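Grovo White Ceiling Liner Sheet

Home > Ceilings and linings > Workshop and unit liners > Grovo White

By Urketti
In stock. Usually goes out next working day, full packs can take longer

Single sheets, full packs, room kit
Room kit: £1,839 inc VAT, kerbside delivery included

Corrugated liner for workshop, lab and unit ceilings. White both sides. Coated steel, shallow wave, goes up under existing beams or between them. For anyone with a big open room and a ceiling that's seen better days. Stained tiles, flaking paint, bare underside of a roof. Cover it, wipe it down now and then, done.

It's a liner, not a roof sheet. Please don't put it on your roof. We get a call every September about this.

Quick details

Cover width per sheet: 500 mm
Max batten spacing: 700 mm
Weight per sheet: 9 kg
Finish: white, low sheen
Profile: shallow wave, same both edges so either edge can lap over
Use: indoors, dry or occasionally damp rooms
Fixings: Hunt colour-head screws, sold seperately unless you buy the room kit
Edge trim: Trimar white, also separate

What's in the room kit

Grovo sheets, Hunt screws, Trimar edge trim, foam closers for the wave ends, touch-up pot. Battens NOT included, get those locally, cheaper for you and cheaper for us to not post them. Kit suits one room at the size shown in the drop-down. Odd shaped room, send us a sketch with measurements on it before ordering. Phone photo of the back of an envelope is fine.

Why white

Mostly the light. Dark ceiling over a workshop eats whatever your fittings put out, and you end up adding lamps. White bounces it back down. Low sheen so you don't get a hard glare line under every tube. If you want full gloss we don't do it, sorry, tried a batch and it showed every dent and thumbprint.

Beams and pipes. You can box them in but most people leave them out and paint them white to match, and it looks tidy enough. Keeps the pipework easy to get at too. Any decent white metal paint over the right primer. The touch-up pot is for scratches on the sheets, it won't do a beam.

Lights. Long fluorescent tubes and small round downlights can both live in the same corrugated ceiling. Tubes hang from the battens or the beams, never off the sheet alone. Downlights need a hole saw and a bit of care, see fitting notes further down.

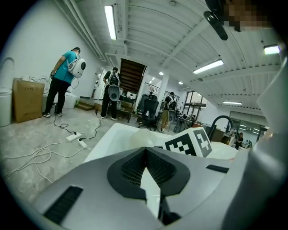 Can I cut the sheets to length myself?

Tin snips for a short cut, a nibbler for anything longer, and dab the touch-up paint on the cut edge afterwards. Keep away from grinders, they burn the coating back and you'll get rust creeping in from the edge.

A whole ceiling in white corrugated, with white structural beams crossing it, gives you a plain bright room without much fuss. Works over an open floor where there's kit standing about and people moving round it. Wall pipes can stay on show down the side, in white as well if you want it all to blend.

Fitting notes

Read the sheet in the pack first, this is the short version.

Battens up first, level, no further apart than 700 mm. Closer if the room gets slamming doors or a roller shutter, otherwise you'll hear the ceiling every time.

Start on the wall you see when you walk in. Cut sheet goes on the far side where it won't be noticed.

Lap one wave. Two waves looks no better and you'll run short.

Screws go in the valley against the batten, not the crest. Nip up, stop. Over-tighten and the sheet dimples, and there's no getting that out.

Foam closers at the ends before the trim goes on. People always forget and then have to take the trim off again.

Trimar trim last. Mitre the corners or just butt them, up to you.

Two people minimum. A sheet isn't heavy but it is long and floppy and overhead. Gloves, the edges are sharp.

Downlight holes: cut from the face side, slow speed, masking tape over the line. Aim for the hole to sit evenly over the wave so the bezel doesn't rock. A wide bezel hides more. Wiring is a job for an electrician, we can't advise on it over the phone so please dont ask.

Before you order

Measure the room in at least two places each way. Old units are never square.

Check what's above the battens. Any damp coming through wants sorting before you cover it. The liner will hide a leak very nicely until it doesn't.

Suspended grid ceilings: take the grid out. Grovo won't sit in it and the hangers aren't meant for the weight.

Insulation can go above, between battens. Leave an air gap where the roof needs one. Ask your builder.

Cleaning

Soft cloth or a long mop, warm water, washing up liquid. Along the wave, not across. No cream cleaners and no scouring pads. Dust sits on the beams far more than on the sheets so do those first.

Delivery

Single sheets up to 2 metres go by courier. Anything longer and all full packs come on a pallet, kerbside only. The driver won't carry it in, and won't help you carry it in. Have somebody there. Check the corners of the pack before you sign, write "damaged" if it is, we can't claim back otherwise.

Store flat, indoors, off the floor. Don't leave the film on for months in the sun, it bakes on and is horrible to peel.

Returns

Full uncut sheets, film still on, within the returns window on our terms page. Cut sheets no. Opened screw boxes no. Room kits can come back complete only.

Often bought with this

Hunt colour-head screws, white, box of 500
Trimar white edge trim, internal corner
Trimar white edge trim, flat
Foam closers, shallow wave (check it says Grovo on the bag, the deep wave ones don't fit)
Touch-up pot, white

Samples

Free offcut sample, hand sized, one per address. Shows the colour and the coating but not really the wave, it's too small for that. Add to basket and check out as normal, postage comes off at the last step. If it doesn't come off, email before paying.

Trade prices from ten full packs. Log in to see them, or ring between 8am and 4pm.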